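4장. 탁상용 서랍장 및 적층 트레이의 설치와 관리

본 장은 문서 보관용 소형 가구의 설치 담당자와 사용 부서를 대상으로 한다.
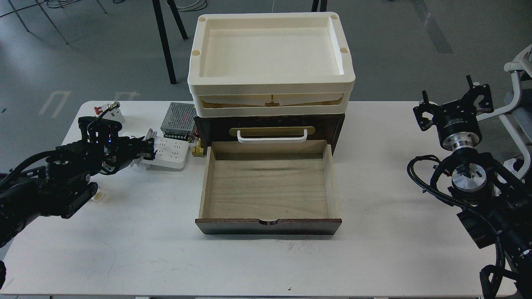

그림 4-1. 하단 서랍을 연 상태의 서랍장과 상부 적층 트레이

4.1 설치 장소
서랍장은 수평이 확보된 탁자 위에 설치한다. 직사광선이 닿는 창가, 난방기 주변, 가습기 옆은 피한다. 목재는 습도 변화에 따라 팽창하거나 수축하므로 장마철에는 실내 환기에 유의한다.

4.2 설치 순서
1. 포장재를 제거하고 부속품 목록과 내용물을 대조한다.
2. 서랍장을 탁자 위에 놓고 네 모서리를 차례로 눌러 흔들림을 점검한다.
3. 흔들림이 있는 경우 동봉된 두께 2 mm 받침 패드를 해당 모서리에 부착한다.
4. 각 서랍을 끝까지 열고 닫으며 걸림이 없는지 확인한다.
5. 트레이를 상판 중앙에 올리고 상판 밖으로 돌출되지 않도록 맞춘다.
6. 설치 확인서를 작성하여 시설관리과에 제출한다.

주의: 서랍을 연 상태로 서랍장을 옮기지 않는다. 이동 전에는 트레이를 먼저 내리고 서랍의 내용물을 비운다.

4.3 적재 기준
서랍 한 칸의 최대 적재량은 8 kg, 트레이 전체의 최대 적재량은 2 kg이다. 무거운 서류철은 하단 서랍에 보관한다. 트레이에는 당일 처리할 문서만 두며, 인감과 보안 문서는 별도의 잠금 보관함에 넣는다.

4.4 청소 및 점검
1. 마른 천으로 나뭇결 방향을 따라 먼지를 닦는다.
2. 얼룩은 중성세제를 희용액으로 만들어 천에 묻혀 제거하고 즉시 마른 천으로 닦는다.
3. 손잡이의 고정 상태는 12개월마다 점검한다.

참고: 서랍의 움직임이 뻑뻑한 경우 측면에 고체 왁스를 얇게 바른다. 식용유와 분무형 윤활유는 목재에 스며들어 변색을 일으킬 수 있으므로 사용을 금한다.

4.5 부품 교환
손잡이 또는 받침 패드의 교환이 필요한 경우 로소프(Rotthorpe) 고객지원부에 서면으로 신청한다. 신청서에는 제품 번호, 사용 부서, 담당자 연락처를 기재한다. 교환 부품은 접수일로부터 14일 이내에 발송되며, 사용자가 임의로 개조한 제품은 무상 교환 대상에서 제외된다.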